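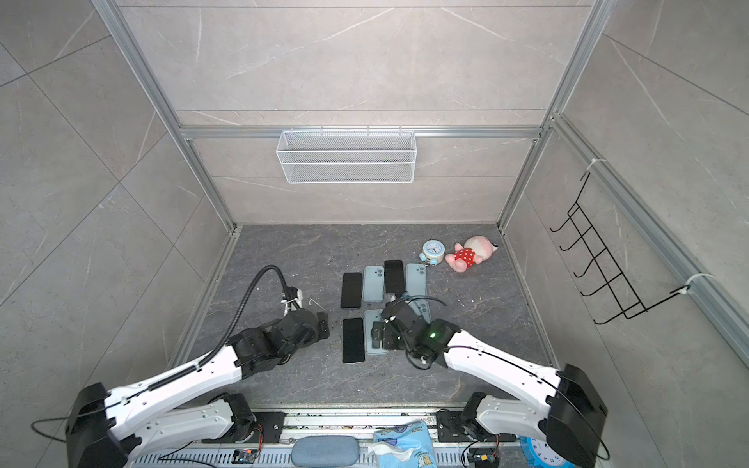

*2 min read*

The engineer who looks after the two-armed bench at Botha, a small robotics outfit in Rastville, gets the same question from every visitor: can it tidy a house yet?

"No," she says. "It can do pieces of tidying. It can pick up a phone and put it where you want the phone to go, most of the time. A house is a lot of pieces."

Botha's current project, called Latero, is about small things left lying on a flat surface. Phones, tissues, clocks, a soft toy. The company's one paying customer, Candach, refurbishes used phones and would like a machine to sort them before a person starts testing. The engineers would like the same machine to clear a kitchen counter someday. She thinks those two goals are closer than they sound.

"A shop wants the black ones over here and the blue ones over there, and at home you want everything off the table before dinner," she says. "Either way you have to get a finger under something thin and lift it without dragging it."

Thin is the hard part. A phone flat on stone gives a gripper almost nothing to hold. In June the team ran 211 pickups with phones and logged 23 misses. She says most of the misses came from the jaws closing too high and sliding off. Soft toys hardly ever failed.

"People expect the plush to be difficult because it has a funny shape," she says. "You squeeze it and it comes with you."
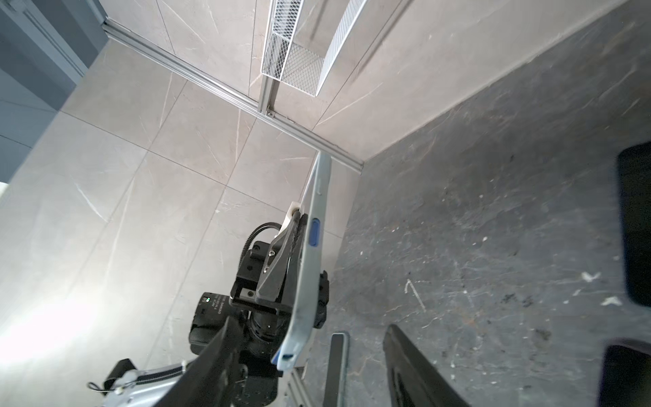

Handles are another matter. She likes them, because somebody already designed them to be held, but a good grip is only the first half of the job. If the tool twists a little in the jaws, whatever is on the far end points somewhere else. A person fixes that with the wrist and doesn't notice. Latero has to see it first, and the fingers are often blocking the view.

The team's answer has been more cameras and slower moves. Slow is fine for a test bench. It's less fine for Candach, where a worker can sort a tray while the arms are still lining up on the second phone.

"I tell them what it costs in time," she says. "They still want it for the night shift – it doesn't have to be fast at 3 a.m." 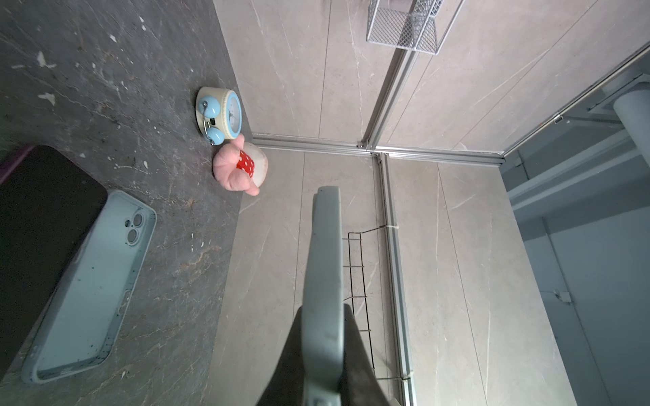
*Phone, case, alarm clock and plush toy on the Latero bench.*

I asked what she would trust it with at home. She thought about it for a while.

"Picking toys up off the floor, with me in the next room," she said. "Dishes, no. Laundry, maybe socks."

The next round of trials adds phone cases, which bend when they're pinched and can look a lot like a phone from above. She expects the miss count to go up again before it comes down.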